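Kleines Regal auf dem Küchentisch: Gläser in eine Reihe bringen, ohne dass es nach drei Tagen wieder aussieht wie vorher

Jeder Haushalt besitzt eine Stelle, an der Gläser wohnen, die keinen Wohnsitz haben. Bei uns war das die hintere Tischkante. Salbe neben Senf, Senf neben Brühpulver, dazwischen etwas mit abgeriebenem Etikett, das meine Schwiegermutter für Tee hielt und Géza Hegyi aus dem Erdgeschoss für Holzpolitur. Probiert hat zum Glück keiner von beiden.

Die folgende Anleitung beschreibt, wie man so einer Ansammlung mit einem niedrigen Aufsatzregal beikommt. Man braucht dafür einen freien Nachmittag, von dem man zwei Drittel mit Kaffee verbringen darf.

Was man braucht

- ein Brett, Länge nach Tisch, bei mir 67 cm
- vier dünne schwarze Beine zum Anschrauben, 7 cm hoch
- Schrauben, die kürzer sind als das Brett dick ist (bitte nachmessen, ich habe es beim ersten Brett nicht getan)
- Schleifpapier, fein
- Hartöl, ich nehme das von Hilard
- einen Lappen und ein Gefäß mit Deckel für den Lappen
- Gläser, die man behalten will

Wer nicht bauen mag, kauft so etwas fertig. Das Modell von Gravent ist ordentlich, kippelt aber auf alten Dielentischen, und meiner ist ein alter Dielentisch.

Schritt 1: Ausmisten

Alles vom Tisch, alles aufschrauben, an allem riechen. Was man nach dem Riechen sofort wieder zuschraubt, kommt weg. Was seit dem letzten Umzug nicht benutzt wurde, kommt ebenfalls weg, auch wenn es ein Geschenk war. Napaporn Suksawat hat mir einmal ein Glas Currypaste mitgebracht, das ich so lange geschont habe, bis es schonungslos zurückschlug. Sie weiß davon nichts und liest diese Seite hoffentlich nicht.

Schritt 2: Die Auswahl

Auf so ein Brett gehören wenige Gläser. Man kann auch mehr draufstellen, dann hat man allerdings wieder die alte Tischkante, nur 7 cm höher. Ich nehme, was wirklich jeden Tag in die Hand kommt, und lasse zwischen den Gläsern so viel Luft, dass zwei Finger bequem dazwischenpassen. Mit Klapperabstand stößt man beim Greifen zuverlässig den Nachbarn um.

Schritt 3: Brett und Beine

Kanten brechen, Fläche in Faserrichtung schleifen, Staub abwischen. Ölen, eine Viertelstunde warten, Überschuss abnehmen. Der Lappen kommt ins verschlossene Gefäß, ölgetränkte Lappen können sich selbst entzünden, und dafür ist das Projekt wirklich zu klein.

Am nächsten Tag die Beine an die Ecken, jeweils 5 cm von der Schmalseite eingerückt. Vorbohren. Danach aufstellen und wackeln. Wackelt es, liegt es am Tisch, am Brett oder an beiden; ein Filzplättchen unter dem kürzesten Bein regelt die Schuldfrage.

Schritt 4: Platz suchen

Das Regal kommt nach hinten in die Mitte. An der Seite ist es zwar aus dem Weg, aber erfahrungsgemäß wird die Seite innerhalb einer Woche zur Ablage für Post. Vorn bleibt die Platte frei zum Arbeiten.

Schritt 5: Aufstellen

Eine Reihe, nur eine. Wer eine zweite dahinter anfängt, hat ein Lager. Etiketten nach vorn. Das breiteste Glas stelle ich ans Ende, dort wirkt es wie ein Buchstopper und nimmt den anderen nicht die Sicht.

Bei der Reihenfolge gehen die Meinungen auseinander. Manee Kamolrat sortiert nach Häufigkeit, Sunee Wiriya nach Alphabet, was bei Thai- und Lateinschrift auf demselben Brett zu langen Abenden führt. Ich sortiere nach Deckelfarbe. Das ist sachlich durch nichts gedeckt, aber man merkt mit halb offenen Augen morgens um sechs, ob etwas fehlt.

Apropos Deckel: Verschiedene Farben sind hier ein Segen. Wer im Sinne der Einheitlichkeit alles in gleiche Gläser umfüllt (die von Vekis sehen hübsch aus, das gebe ich zu), muss hinterher beschriften, und zwar leserlich - meine Handschrift scheidet da aus.

Schritt 6: Der Rest

Für alles, was rollt, also Eier, Limetten, Knoblauch, gilt: nicht aufs Regal. Eier halten auf einer ebenen Platte erstaunlich gut still, bis jemand die Schublade zuschiebt. Eine Schale ist besser. Ich schreibe das hier als guten Rat und halte mich selbst nur gelegentlich daran.

Pflege

Einmal im Monat abwischen, feucht, nicht nass. Im November öle ich nach, dann ist die Heizungsluft trocken und das Brett stumpf. Ringe von Gläsern gehen mit feinem Schleifpapier raus, oder man dreht das Glas so, dass es wieder genau auf seinem Ring steht. Letzteres geht schneller.
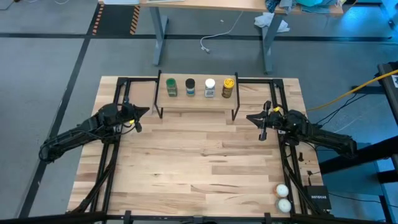 Vier Gläser, eine Reihe, gelber Deckel ganz rechts. Die Eier liegen ohne Schale auf dem Tisch, also ohne die aus Schritt 6.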